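Jovholm Workshop – Surface Covers and Drapes

Gallery page 5. Maintained by Sharon Nzioka.

This page collects notes on covering low platforms and tables with plastic sheet. It is meant as a reference for anyone setting up a work area at Jovholm or at the Privach annex. Sheet is cut from the roll in the supply room, 108 inches wide. Trim to length after the sheet is on the platform, and leave enough at the front for the overhang. Edge tape is optional on the short sides.

Black is the standard color for wide platforms. Clear sheet is still used on the Iglesias benches, where the markings underneath have to stay readable. Do not mix the two on one surface.
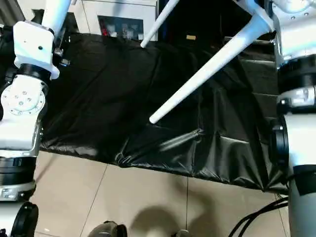 Black sheet on a low platform, with a bunched fold along the front edge and loose pleats toward the lower right.

Creases on the top surface pick up light even when the sheet is lying fairly flat. Godfrey Magesa smooths from the center outward with a dry cloth and leaves the overhang alone until last. A bunched front edge can be pulled down by hand or folded under and clipped. Clips go on the underside only.

Sheet that has been folded in storage keeps its lines for about 100 hours. Rolled stock does better – ask Hamisi Makokha for the cardboard cores. Used sheet goes in the gray bin if it has no tape on it, otherwise in general waste.

Corner folds and the clear sheet are on gallery page 6. Corrections to Sharon or to Joyce Mohamedi at the Graltico desk.

Last updated Sat 20 November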